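We use cookies to keep this site working and to measure visits. Accept all | Manage preferences

Progress report to the Tesora Fund
Nismont repair lending store, second reporting period
Prepared by Kornél Tóth

1. Status

The store has been open to borrowers since the start of the period. The catalog, the deposit scheme and the Wednesday evening desk are running as set out in the grant agreement. The second collection point, in Illés, is behind schedule. Spending is within budget on every line except insurance.

2. Catalog and stock

The catalog holds 100 items, which meets the target for the period. Hand tools make up the largest group, followed by garden equipment and measuring instruments. Each item has a number, a replacement value, a condition grade and a date for its next check. Condition grades were assigned by Géza Katona, so the grading is consistent for now. A written grading guide is in draft and will be needed before a second person takes on checks.

Of the stock, 56 items went out at least once. Demand was uneven. Moisture meters, tile cutters and the long ladders were reserved well ahead, while most of the woodworking planes did not leave the shelf. We do not plan to buy more in the low-demand groups. Donations in those groups will be declined or passed to the school workshop in Jelen.

3. Loans and returns

The standard loan is one week with one renewal. Late returns were concentrated in garden equipment and followed the weather. The reminder message now goes out the day before the due date instead of on the day itself, and the number of late returns fell after the change. It is too early to say how much of that is seasonal.

Two items came back damaged: a hedge trimmer with a cut cable and a spirit level with a cracked vial. Both were repaired from the deposit without dispute. One socket set is incomplete and has been withdrawn until the missing parts are replaced.

4. Collection point in Illés

The lease was signed later than planned – the landlord asked for a separate electrical inspection. The inspection is complete and the report lists two faults, both in the rear room. Repairs are booked for November. Opening has been moved to the next period, and the opening hours will be agreed with the library next door so that both doors are staffed at the same times.

5. Budget

The insurance premium was quoted on a lower stock value and rose once the ladders and power tools were declared. The overspend is covered by an underspend on printing.

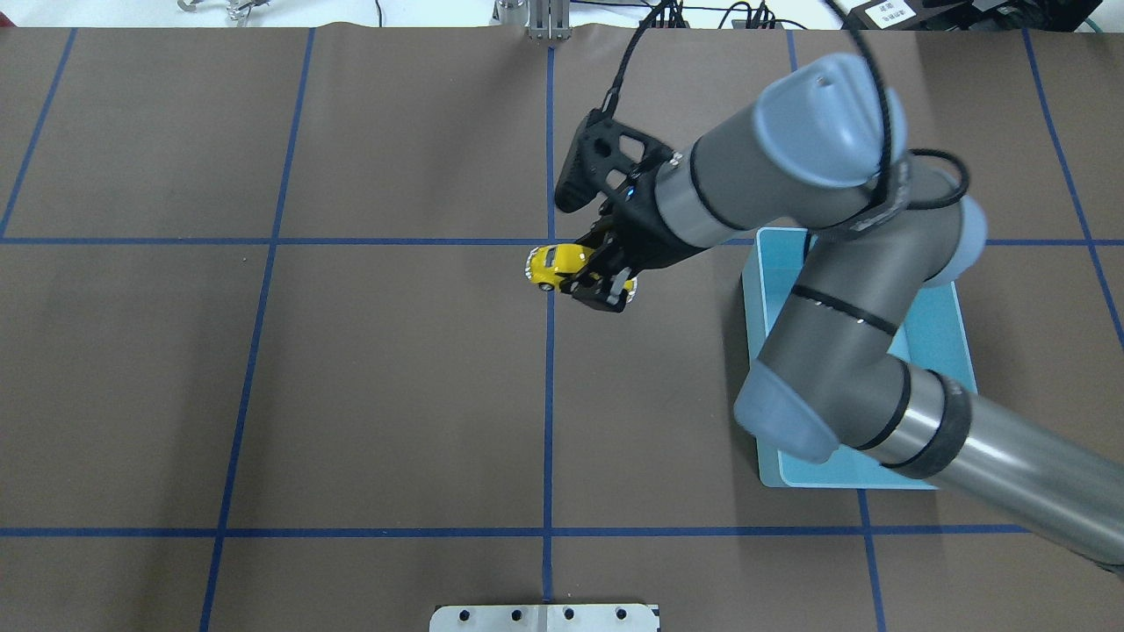

The remaining equipment allowance stands at 3,000 and is reserved for shelving, a second label printer and a lockable cabinet for the measuring instruments. Quotes for the shelving have been received from two suppliers. No change to the total grant is requested.

6. Next period

Work planned:
- complete the electrical repairs and open the Illés point
- finish the grading guide and train a second checker
- replace the paper deposit book with the catalog's own deposit record
- review the loan length for ladders, where the waiting list is longest

The fund is asked to approve the revised opening date for Illés. Questions on stock should go to Géza Katona, and questions on the accounts to me.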